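October, notebook, Bosgate co-op build

Crossplay lobby test, third attempt. The console client now finds the PC host, which is progress, and then drops it at the loading screen, which is the same progress we had last month. 20 joins, 16 good, the rest dumped back to the menu with "Unknown error 7". I wrote that error message myself and have no idea what it means. 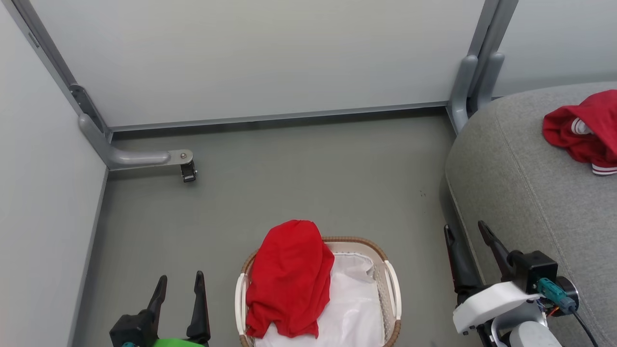
Niloufar Mazandarani
Network and matchmaking, Ilura team

Went through the logs after lunch. All the failed joins have the player picking the Rashti class before the host finishes loading the map. Rashti carries the deployable turret, and the turret wants to know where the floor is. Without a map there's no floor, so it waits politely until the session times out. Moved the loadout check to after the map handshake. Next 7 joins all went through. Not celebrating, 7 is a small number.

Shadi wants the friendly fire toggle in the lobby by the next playtest. I said the lobby already has 3 toggles that do nothing and maybe we should wire those up first. 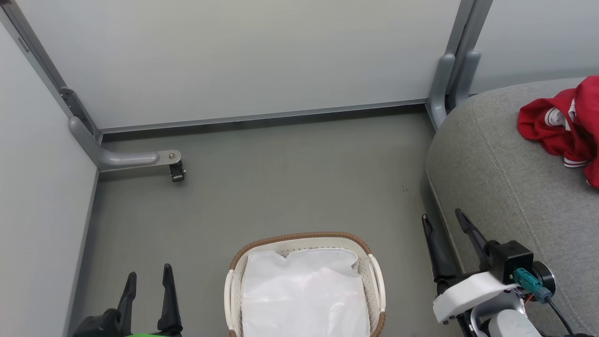 She took this as a yes.

Still open:
Host migration on the Zidasau map. If the host quits during the elevator ride, everyone else keeps riding. Left it going while I made tea and they were still going up.
Voice chat defaults to on for PC and off for console, so half the squad talks and the other half ignores them. Realistic, but Shadi Majali has filed it as a bug.
Rename error 7.

Build is on the shared drive, please don't use the one called "final".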